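Trinidad Pascual has sat through a lot of robot demos, and she went to the Tarigan open day in July expecting one more. She runs purchasing for Liltwood, which manages 11 care homes, and the sales pitch was a two-armed helper that clears the table after meals. Most of the morning was spent in a simulator.
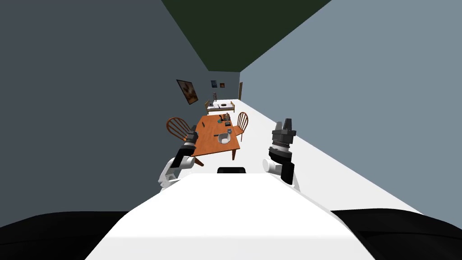
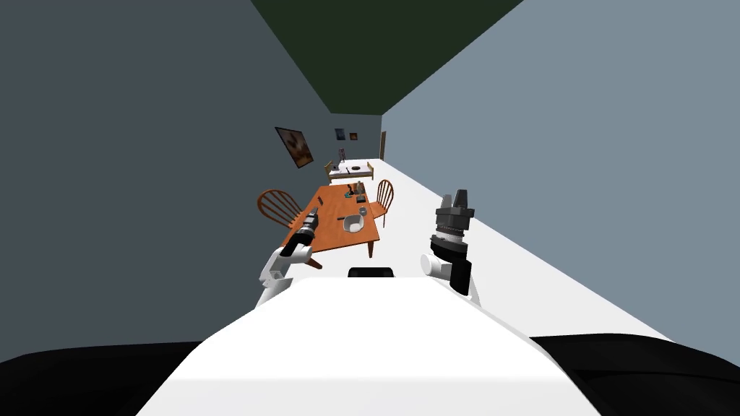 Is a clean run in simulation proof that the robot will work in a real dining room?
It shows the software can plan the job, but real floors, real dishes and real people still have to be tested.

Pascual put it more bluntly. "It's one bowl on a table," she told me over coffee afterward. "My people eat soup. They leave napkins in it. Show me that."

The presenter told visitors the system had finished 902 practice runs, 373 of them that month. She asked how many had been done with an actual table. "He said that phase was coming. I wrote down 'coming' and underlined it."

She doesn't think the day was wasted. The engineers were more open than the sales staff, she said, and one of them talked her through what happens when a grip fails - the arm stops and waits for a person. "Fine, but then I'm paying for the person too."

Would she go back? "If they bring it to our Iltley house and let it work a full lunch, I'll watch all 90 minutes." She has told Tarigan so in writing. When we spoke, she was still waiting for a date.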